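Section 4. Removing and Refitting the Processor

This section covers taking the processor out of the socket on a desktop computer, parking it in the parts plate, and putting it back. It applies to the Skudby bench and to the older Roden bench with the wide rail. If you have the Tornent bench, read Section 6 first and then come back to step 5.

Allow 20 minutes the first time. Plan to work with the computer lying on its side and the side cover off. Cover removal is in Section 3.

4.1 Before you start

You will need:

- one parts plate, gray, fixed to the bench
- a No. 2 Phillips screwdriver with a long shaft
- a grounding strap
- lint-free wipes and isopropyl alcohol
- thermal paste
- a small tray for screws
- a flashlight or a bench lamp on an arm

CAUTION: Shut the computer down and pull the power cord from the back. Hold the power button in for a few seconds afterward. Do not work on a board with the cord plugged in, even if the switch on the power supply is off.

CAUTION: Wear the grounding strap from this point until the cover is back on.

1. Set the computer down so that the motherboard faces up. Leave room on the side nearest the parts plate. You will be carrying a bare processor across that gap, so the shorter it is, the better.

2. Move the loose cables out of the way. In most desktops the supply leads run in a bundle of red, yellow, blue and black, and they tend to drift back over the board. Lay them against the side of the case. A strip of low-tack tape holds them if they are stiff.

3. Check that you can get straight down to the socket. The memory slots are close by on most boards, and tall memory modules can get in the way of your fingers.

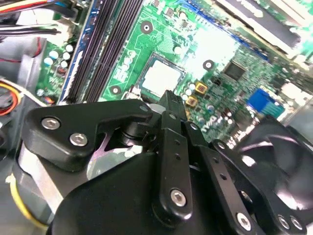

If the modules are tall, take them out before going further. Open the latches at the ends of the slot and lift the module straight up. Set the modules on an antistatic mat in the order they came out.

Note: The mounting holes near the socket are for the heatsink. On some boards they have threaded inserts, on others the screws go through to a plate on the back. If a back plate comes away when you undo the heatsink, hold on to it. The heatsink will not go back on without it.

4.2 Taking the heatsink off

4. Loosen the heatsink screws a turn or two each, working corner to corner. Do not take one all the way out while the others are tight.

5. When all the screws are free, twist the heatsink gently to the left and right until the old paste lets go, then lift.

CAUTION: Do not pry the heatsink up with a screwdriver. If it will not twist, put the cover back on, run the computer for a few minutes to warm the paste, shut down, unplug, and try again.

6. Unplug the heatsink fan lead if there is one. Case fan leads can stay connected as long as they are not pulled tight.

7. Wipe the old paste off the top of the processor with a lint-free wipe and a little alcohol. Wipe toward the middle so that paste does not run over the edge into the socket. The printing on the metal lid may be faint. Copy down whatever you can read now, before fresh paste goes over it.

8. Look over the area around the socket. The processor should be sitting flat, with the same thin line of substrate showing along each side. Capacitors on an older board deserve a look too. Flat tops are normal. A bulging top or brown crust means the board should be replaced, and there is no point in going on.

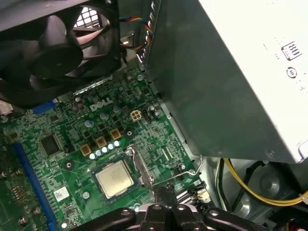
4.3 Lifting the processor out

9. Release the lever or latch that holds the processor. Sockets differ, so check the sheet that came with the board.

10. Find the corner mark on the processor and note which way it points. A pencil mark on masking tape stuck to the edge of the case is enough.

11. Take hold of the processor by two opposite edges and lift it straight up. Do not tilt it and do not slide it. If it resists, stop and check that the latch is fully open.

CAUTION: Never touch the contacts on the underside or the inside of the socket. A bent socket pin is not covered by the bench warranty or, as far as we know, by anybody else's.

4.4 Using the parts plate

The parts plate has a rectangular holder for the processor, with raised rims above and below, and square pockets further up. Our own test plate was put through 2,000 insertions before we settled on the height of the rims - the first version was too tall to get a good grip on the part.

12. Check the holder and the pockets for dust and crumbs. Blow them out or use a dry brush. A small speck in a pocket does no harm, but anything in the holder can end up on the contacts.

13. Lower the processor into the holder with the metal lid facing up. It should drop between the rims under its own weight. Do not press on it.

14. Let go of both edges at the same time. Check that the processor lies level and that all the lid is visible from above.

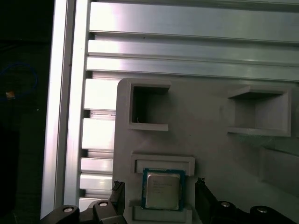
Fig. 4-3. Processor in the holder, metal lid up.

Note: Order replacement plates under part number 539. Plates from the Salinas kit fit the same rail but have a shallower holder.

4.5 Refitting

15. Pick the processor up by its edges and bring it over the socket. Match the corner mark to your pencil mark.

16. Lower it straight down and let it settle. Close the latch.

17. Apply thermal paste, set the heatsink in place and tighten the screws corner to corner, a little at a time.

18. Refit the memory modules, free the cables, reconnect the fan lead and close the cover.

Keep the bench room below 50 percent humidity if plates are stored there for long periods.

Revised June 2, 2021

We use cookies to remember your language and the manuals you have viewed. Accept all | Manage settings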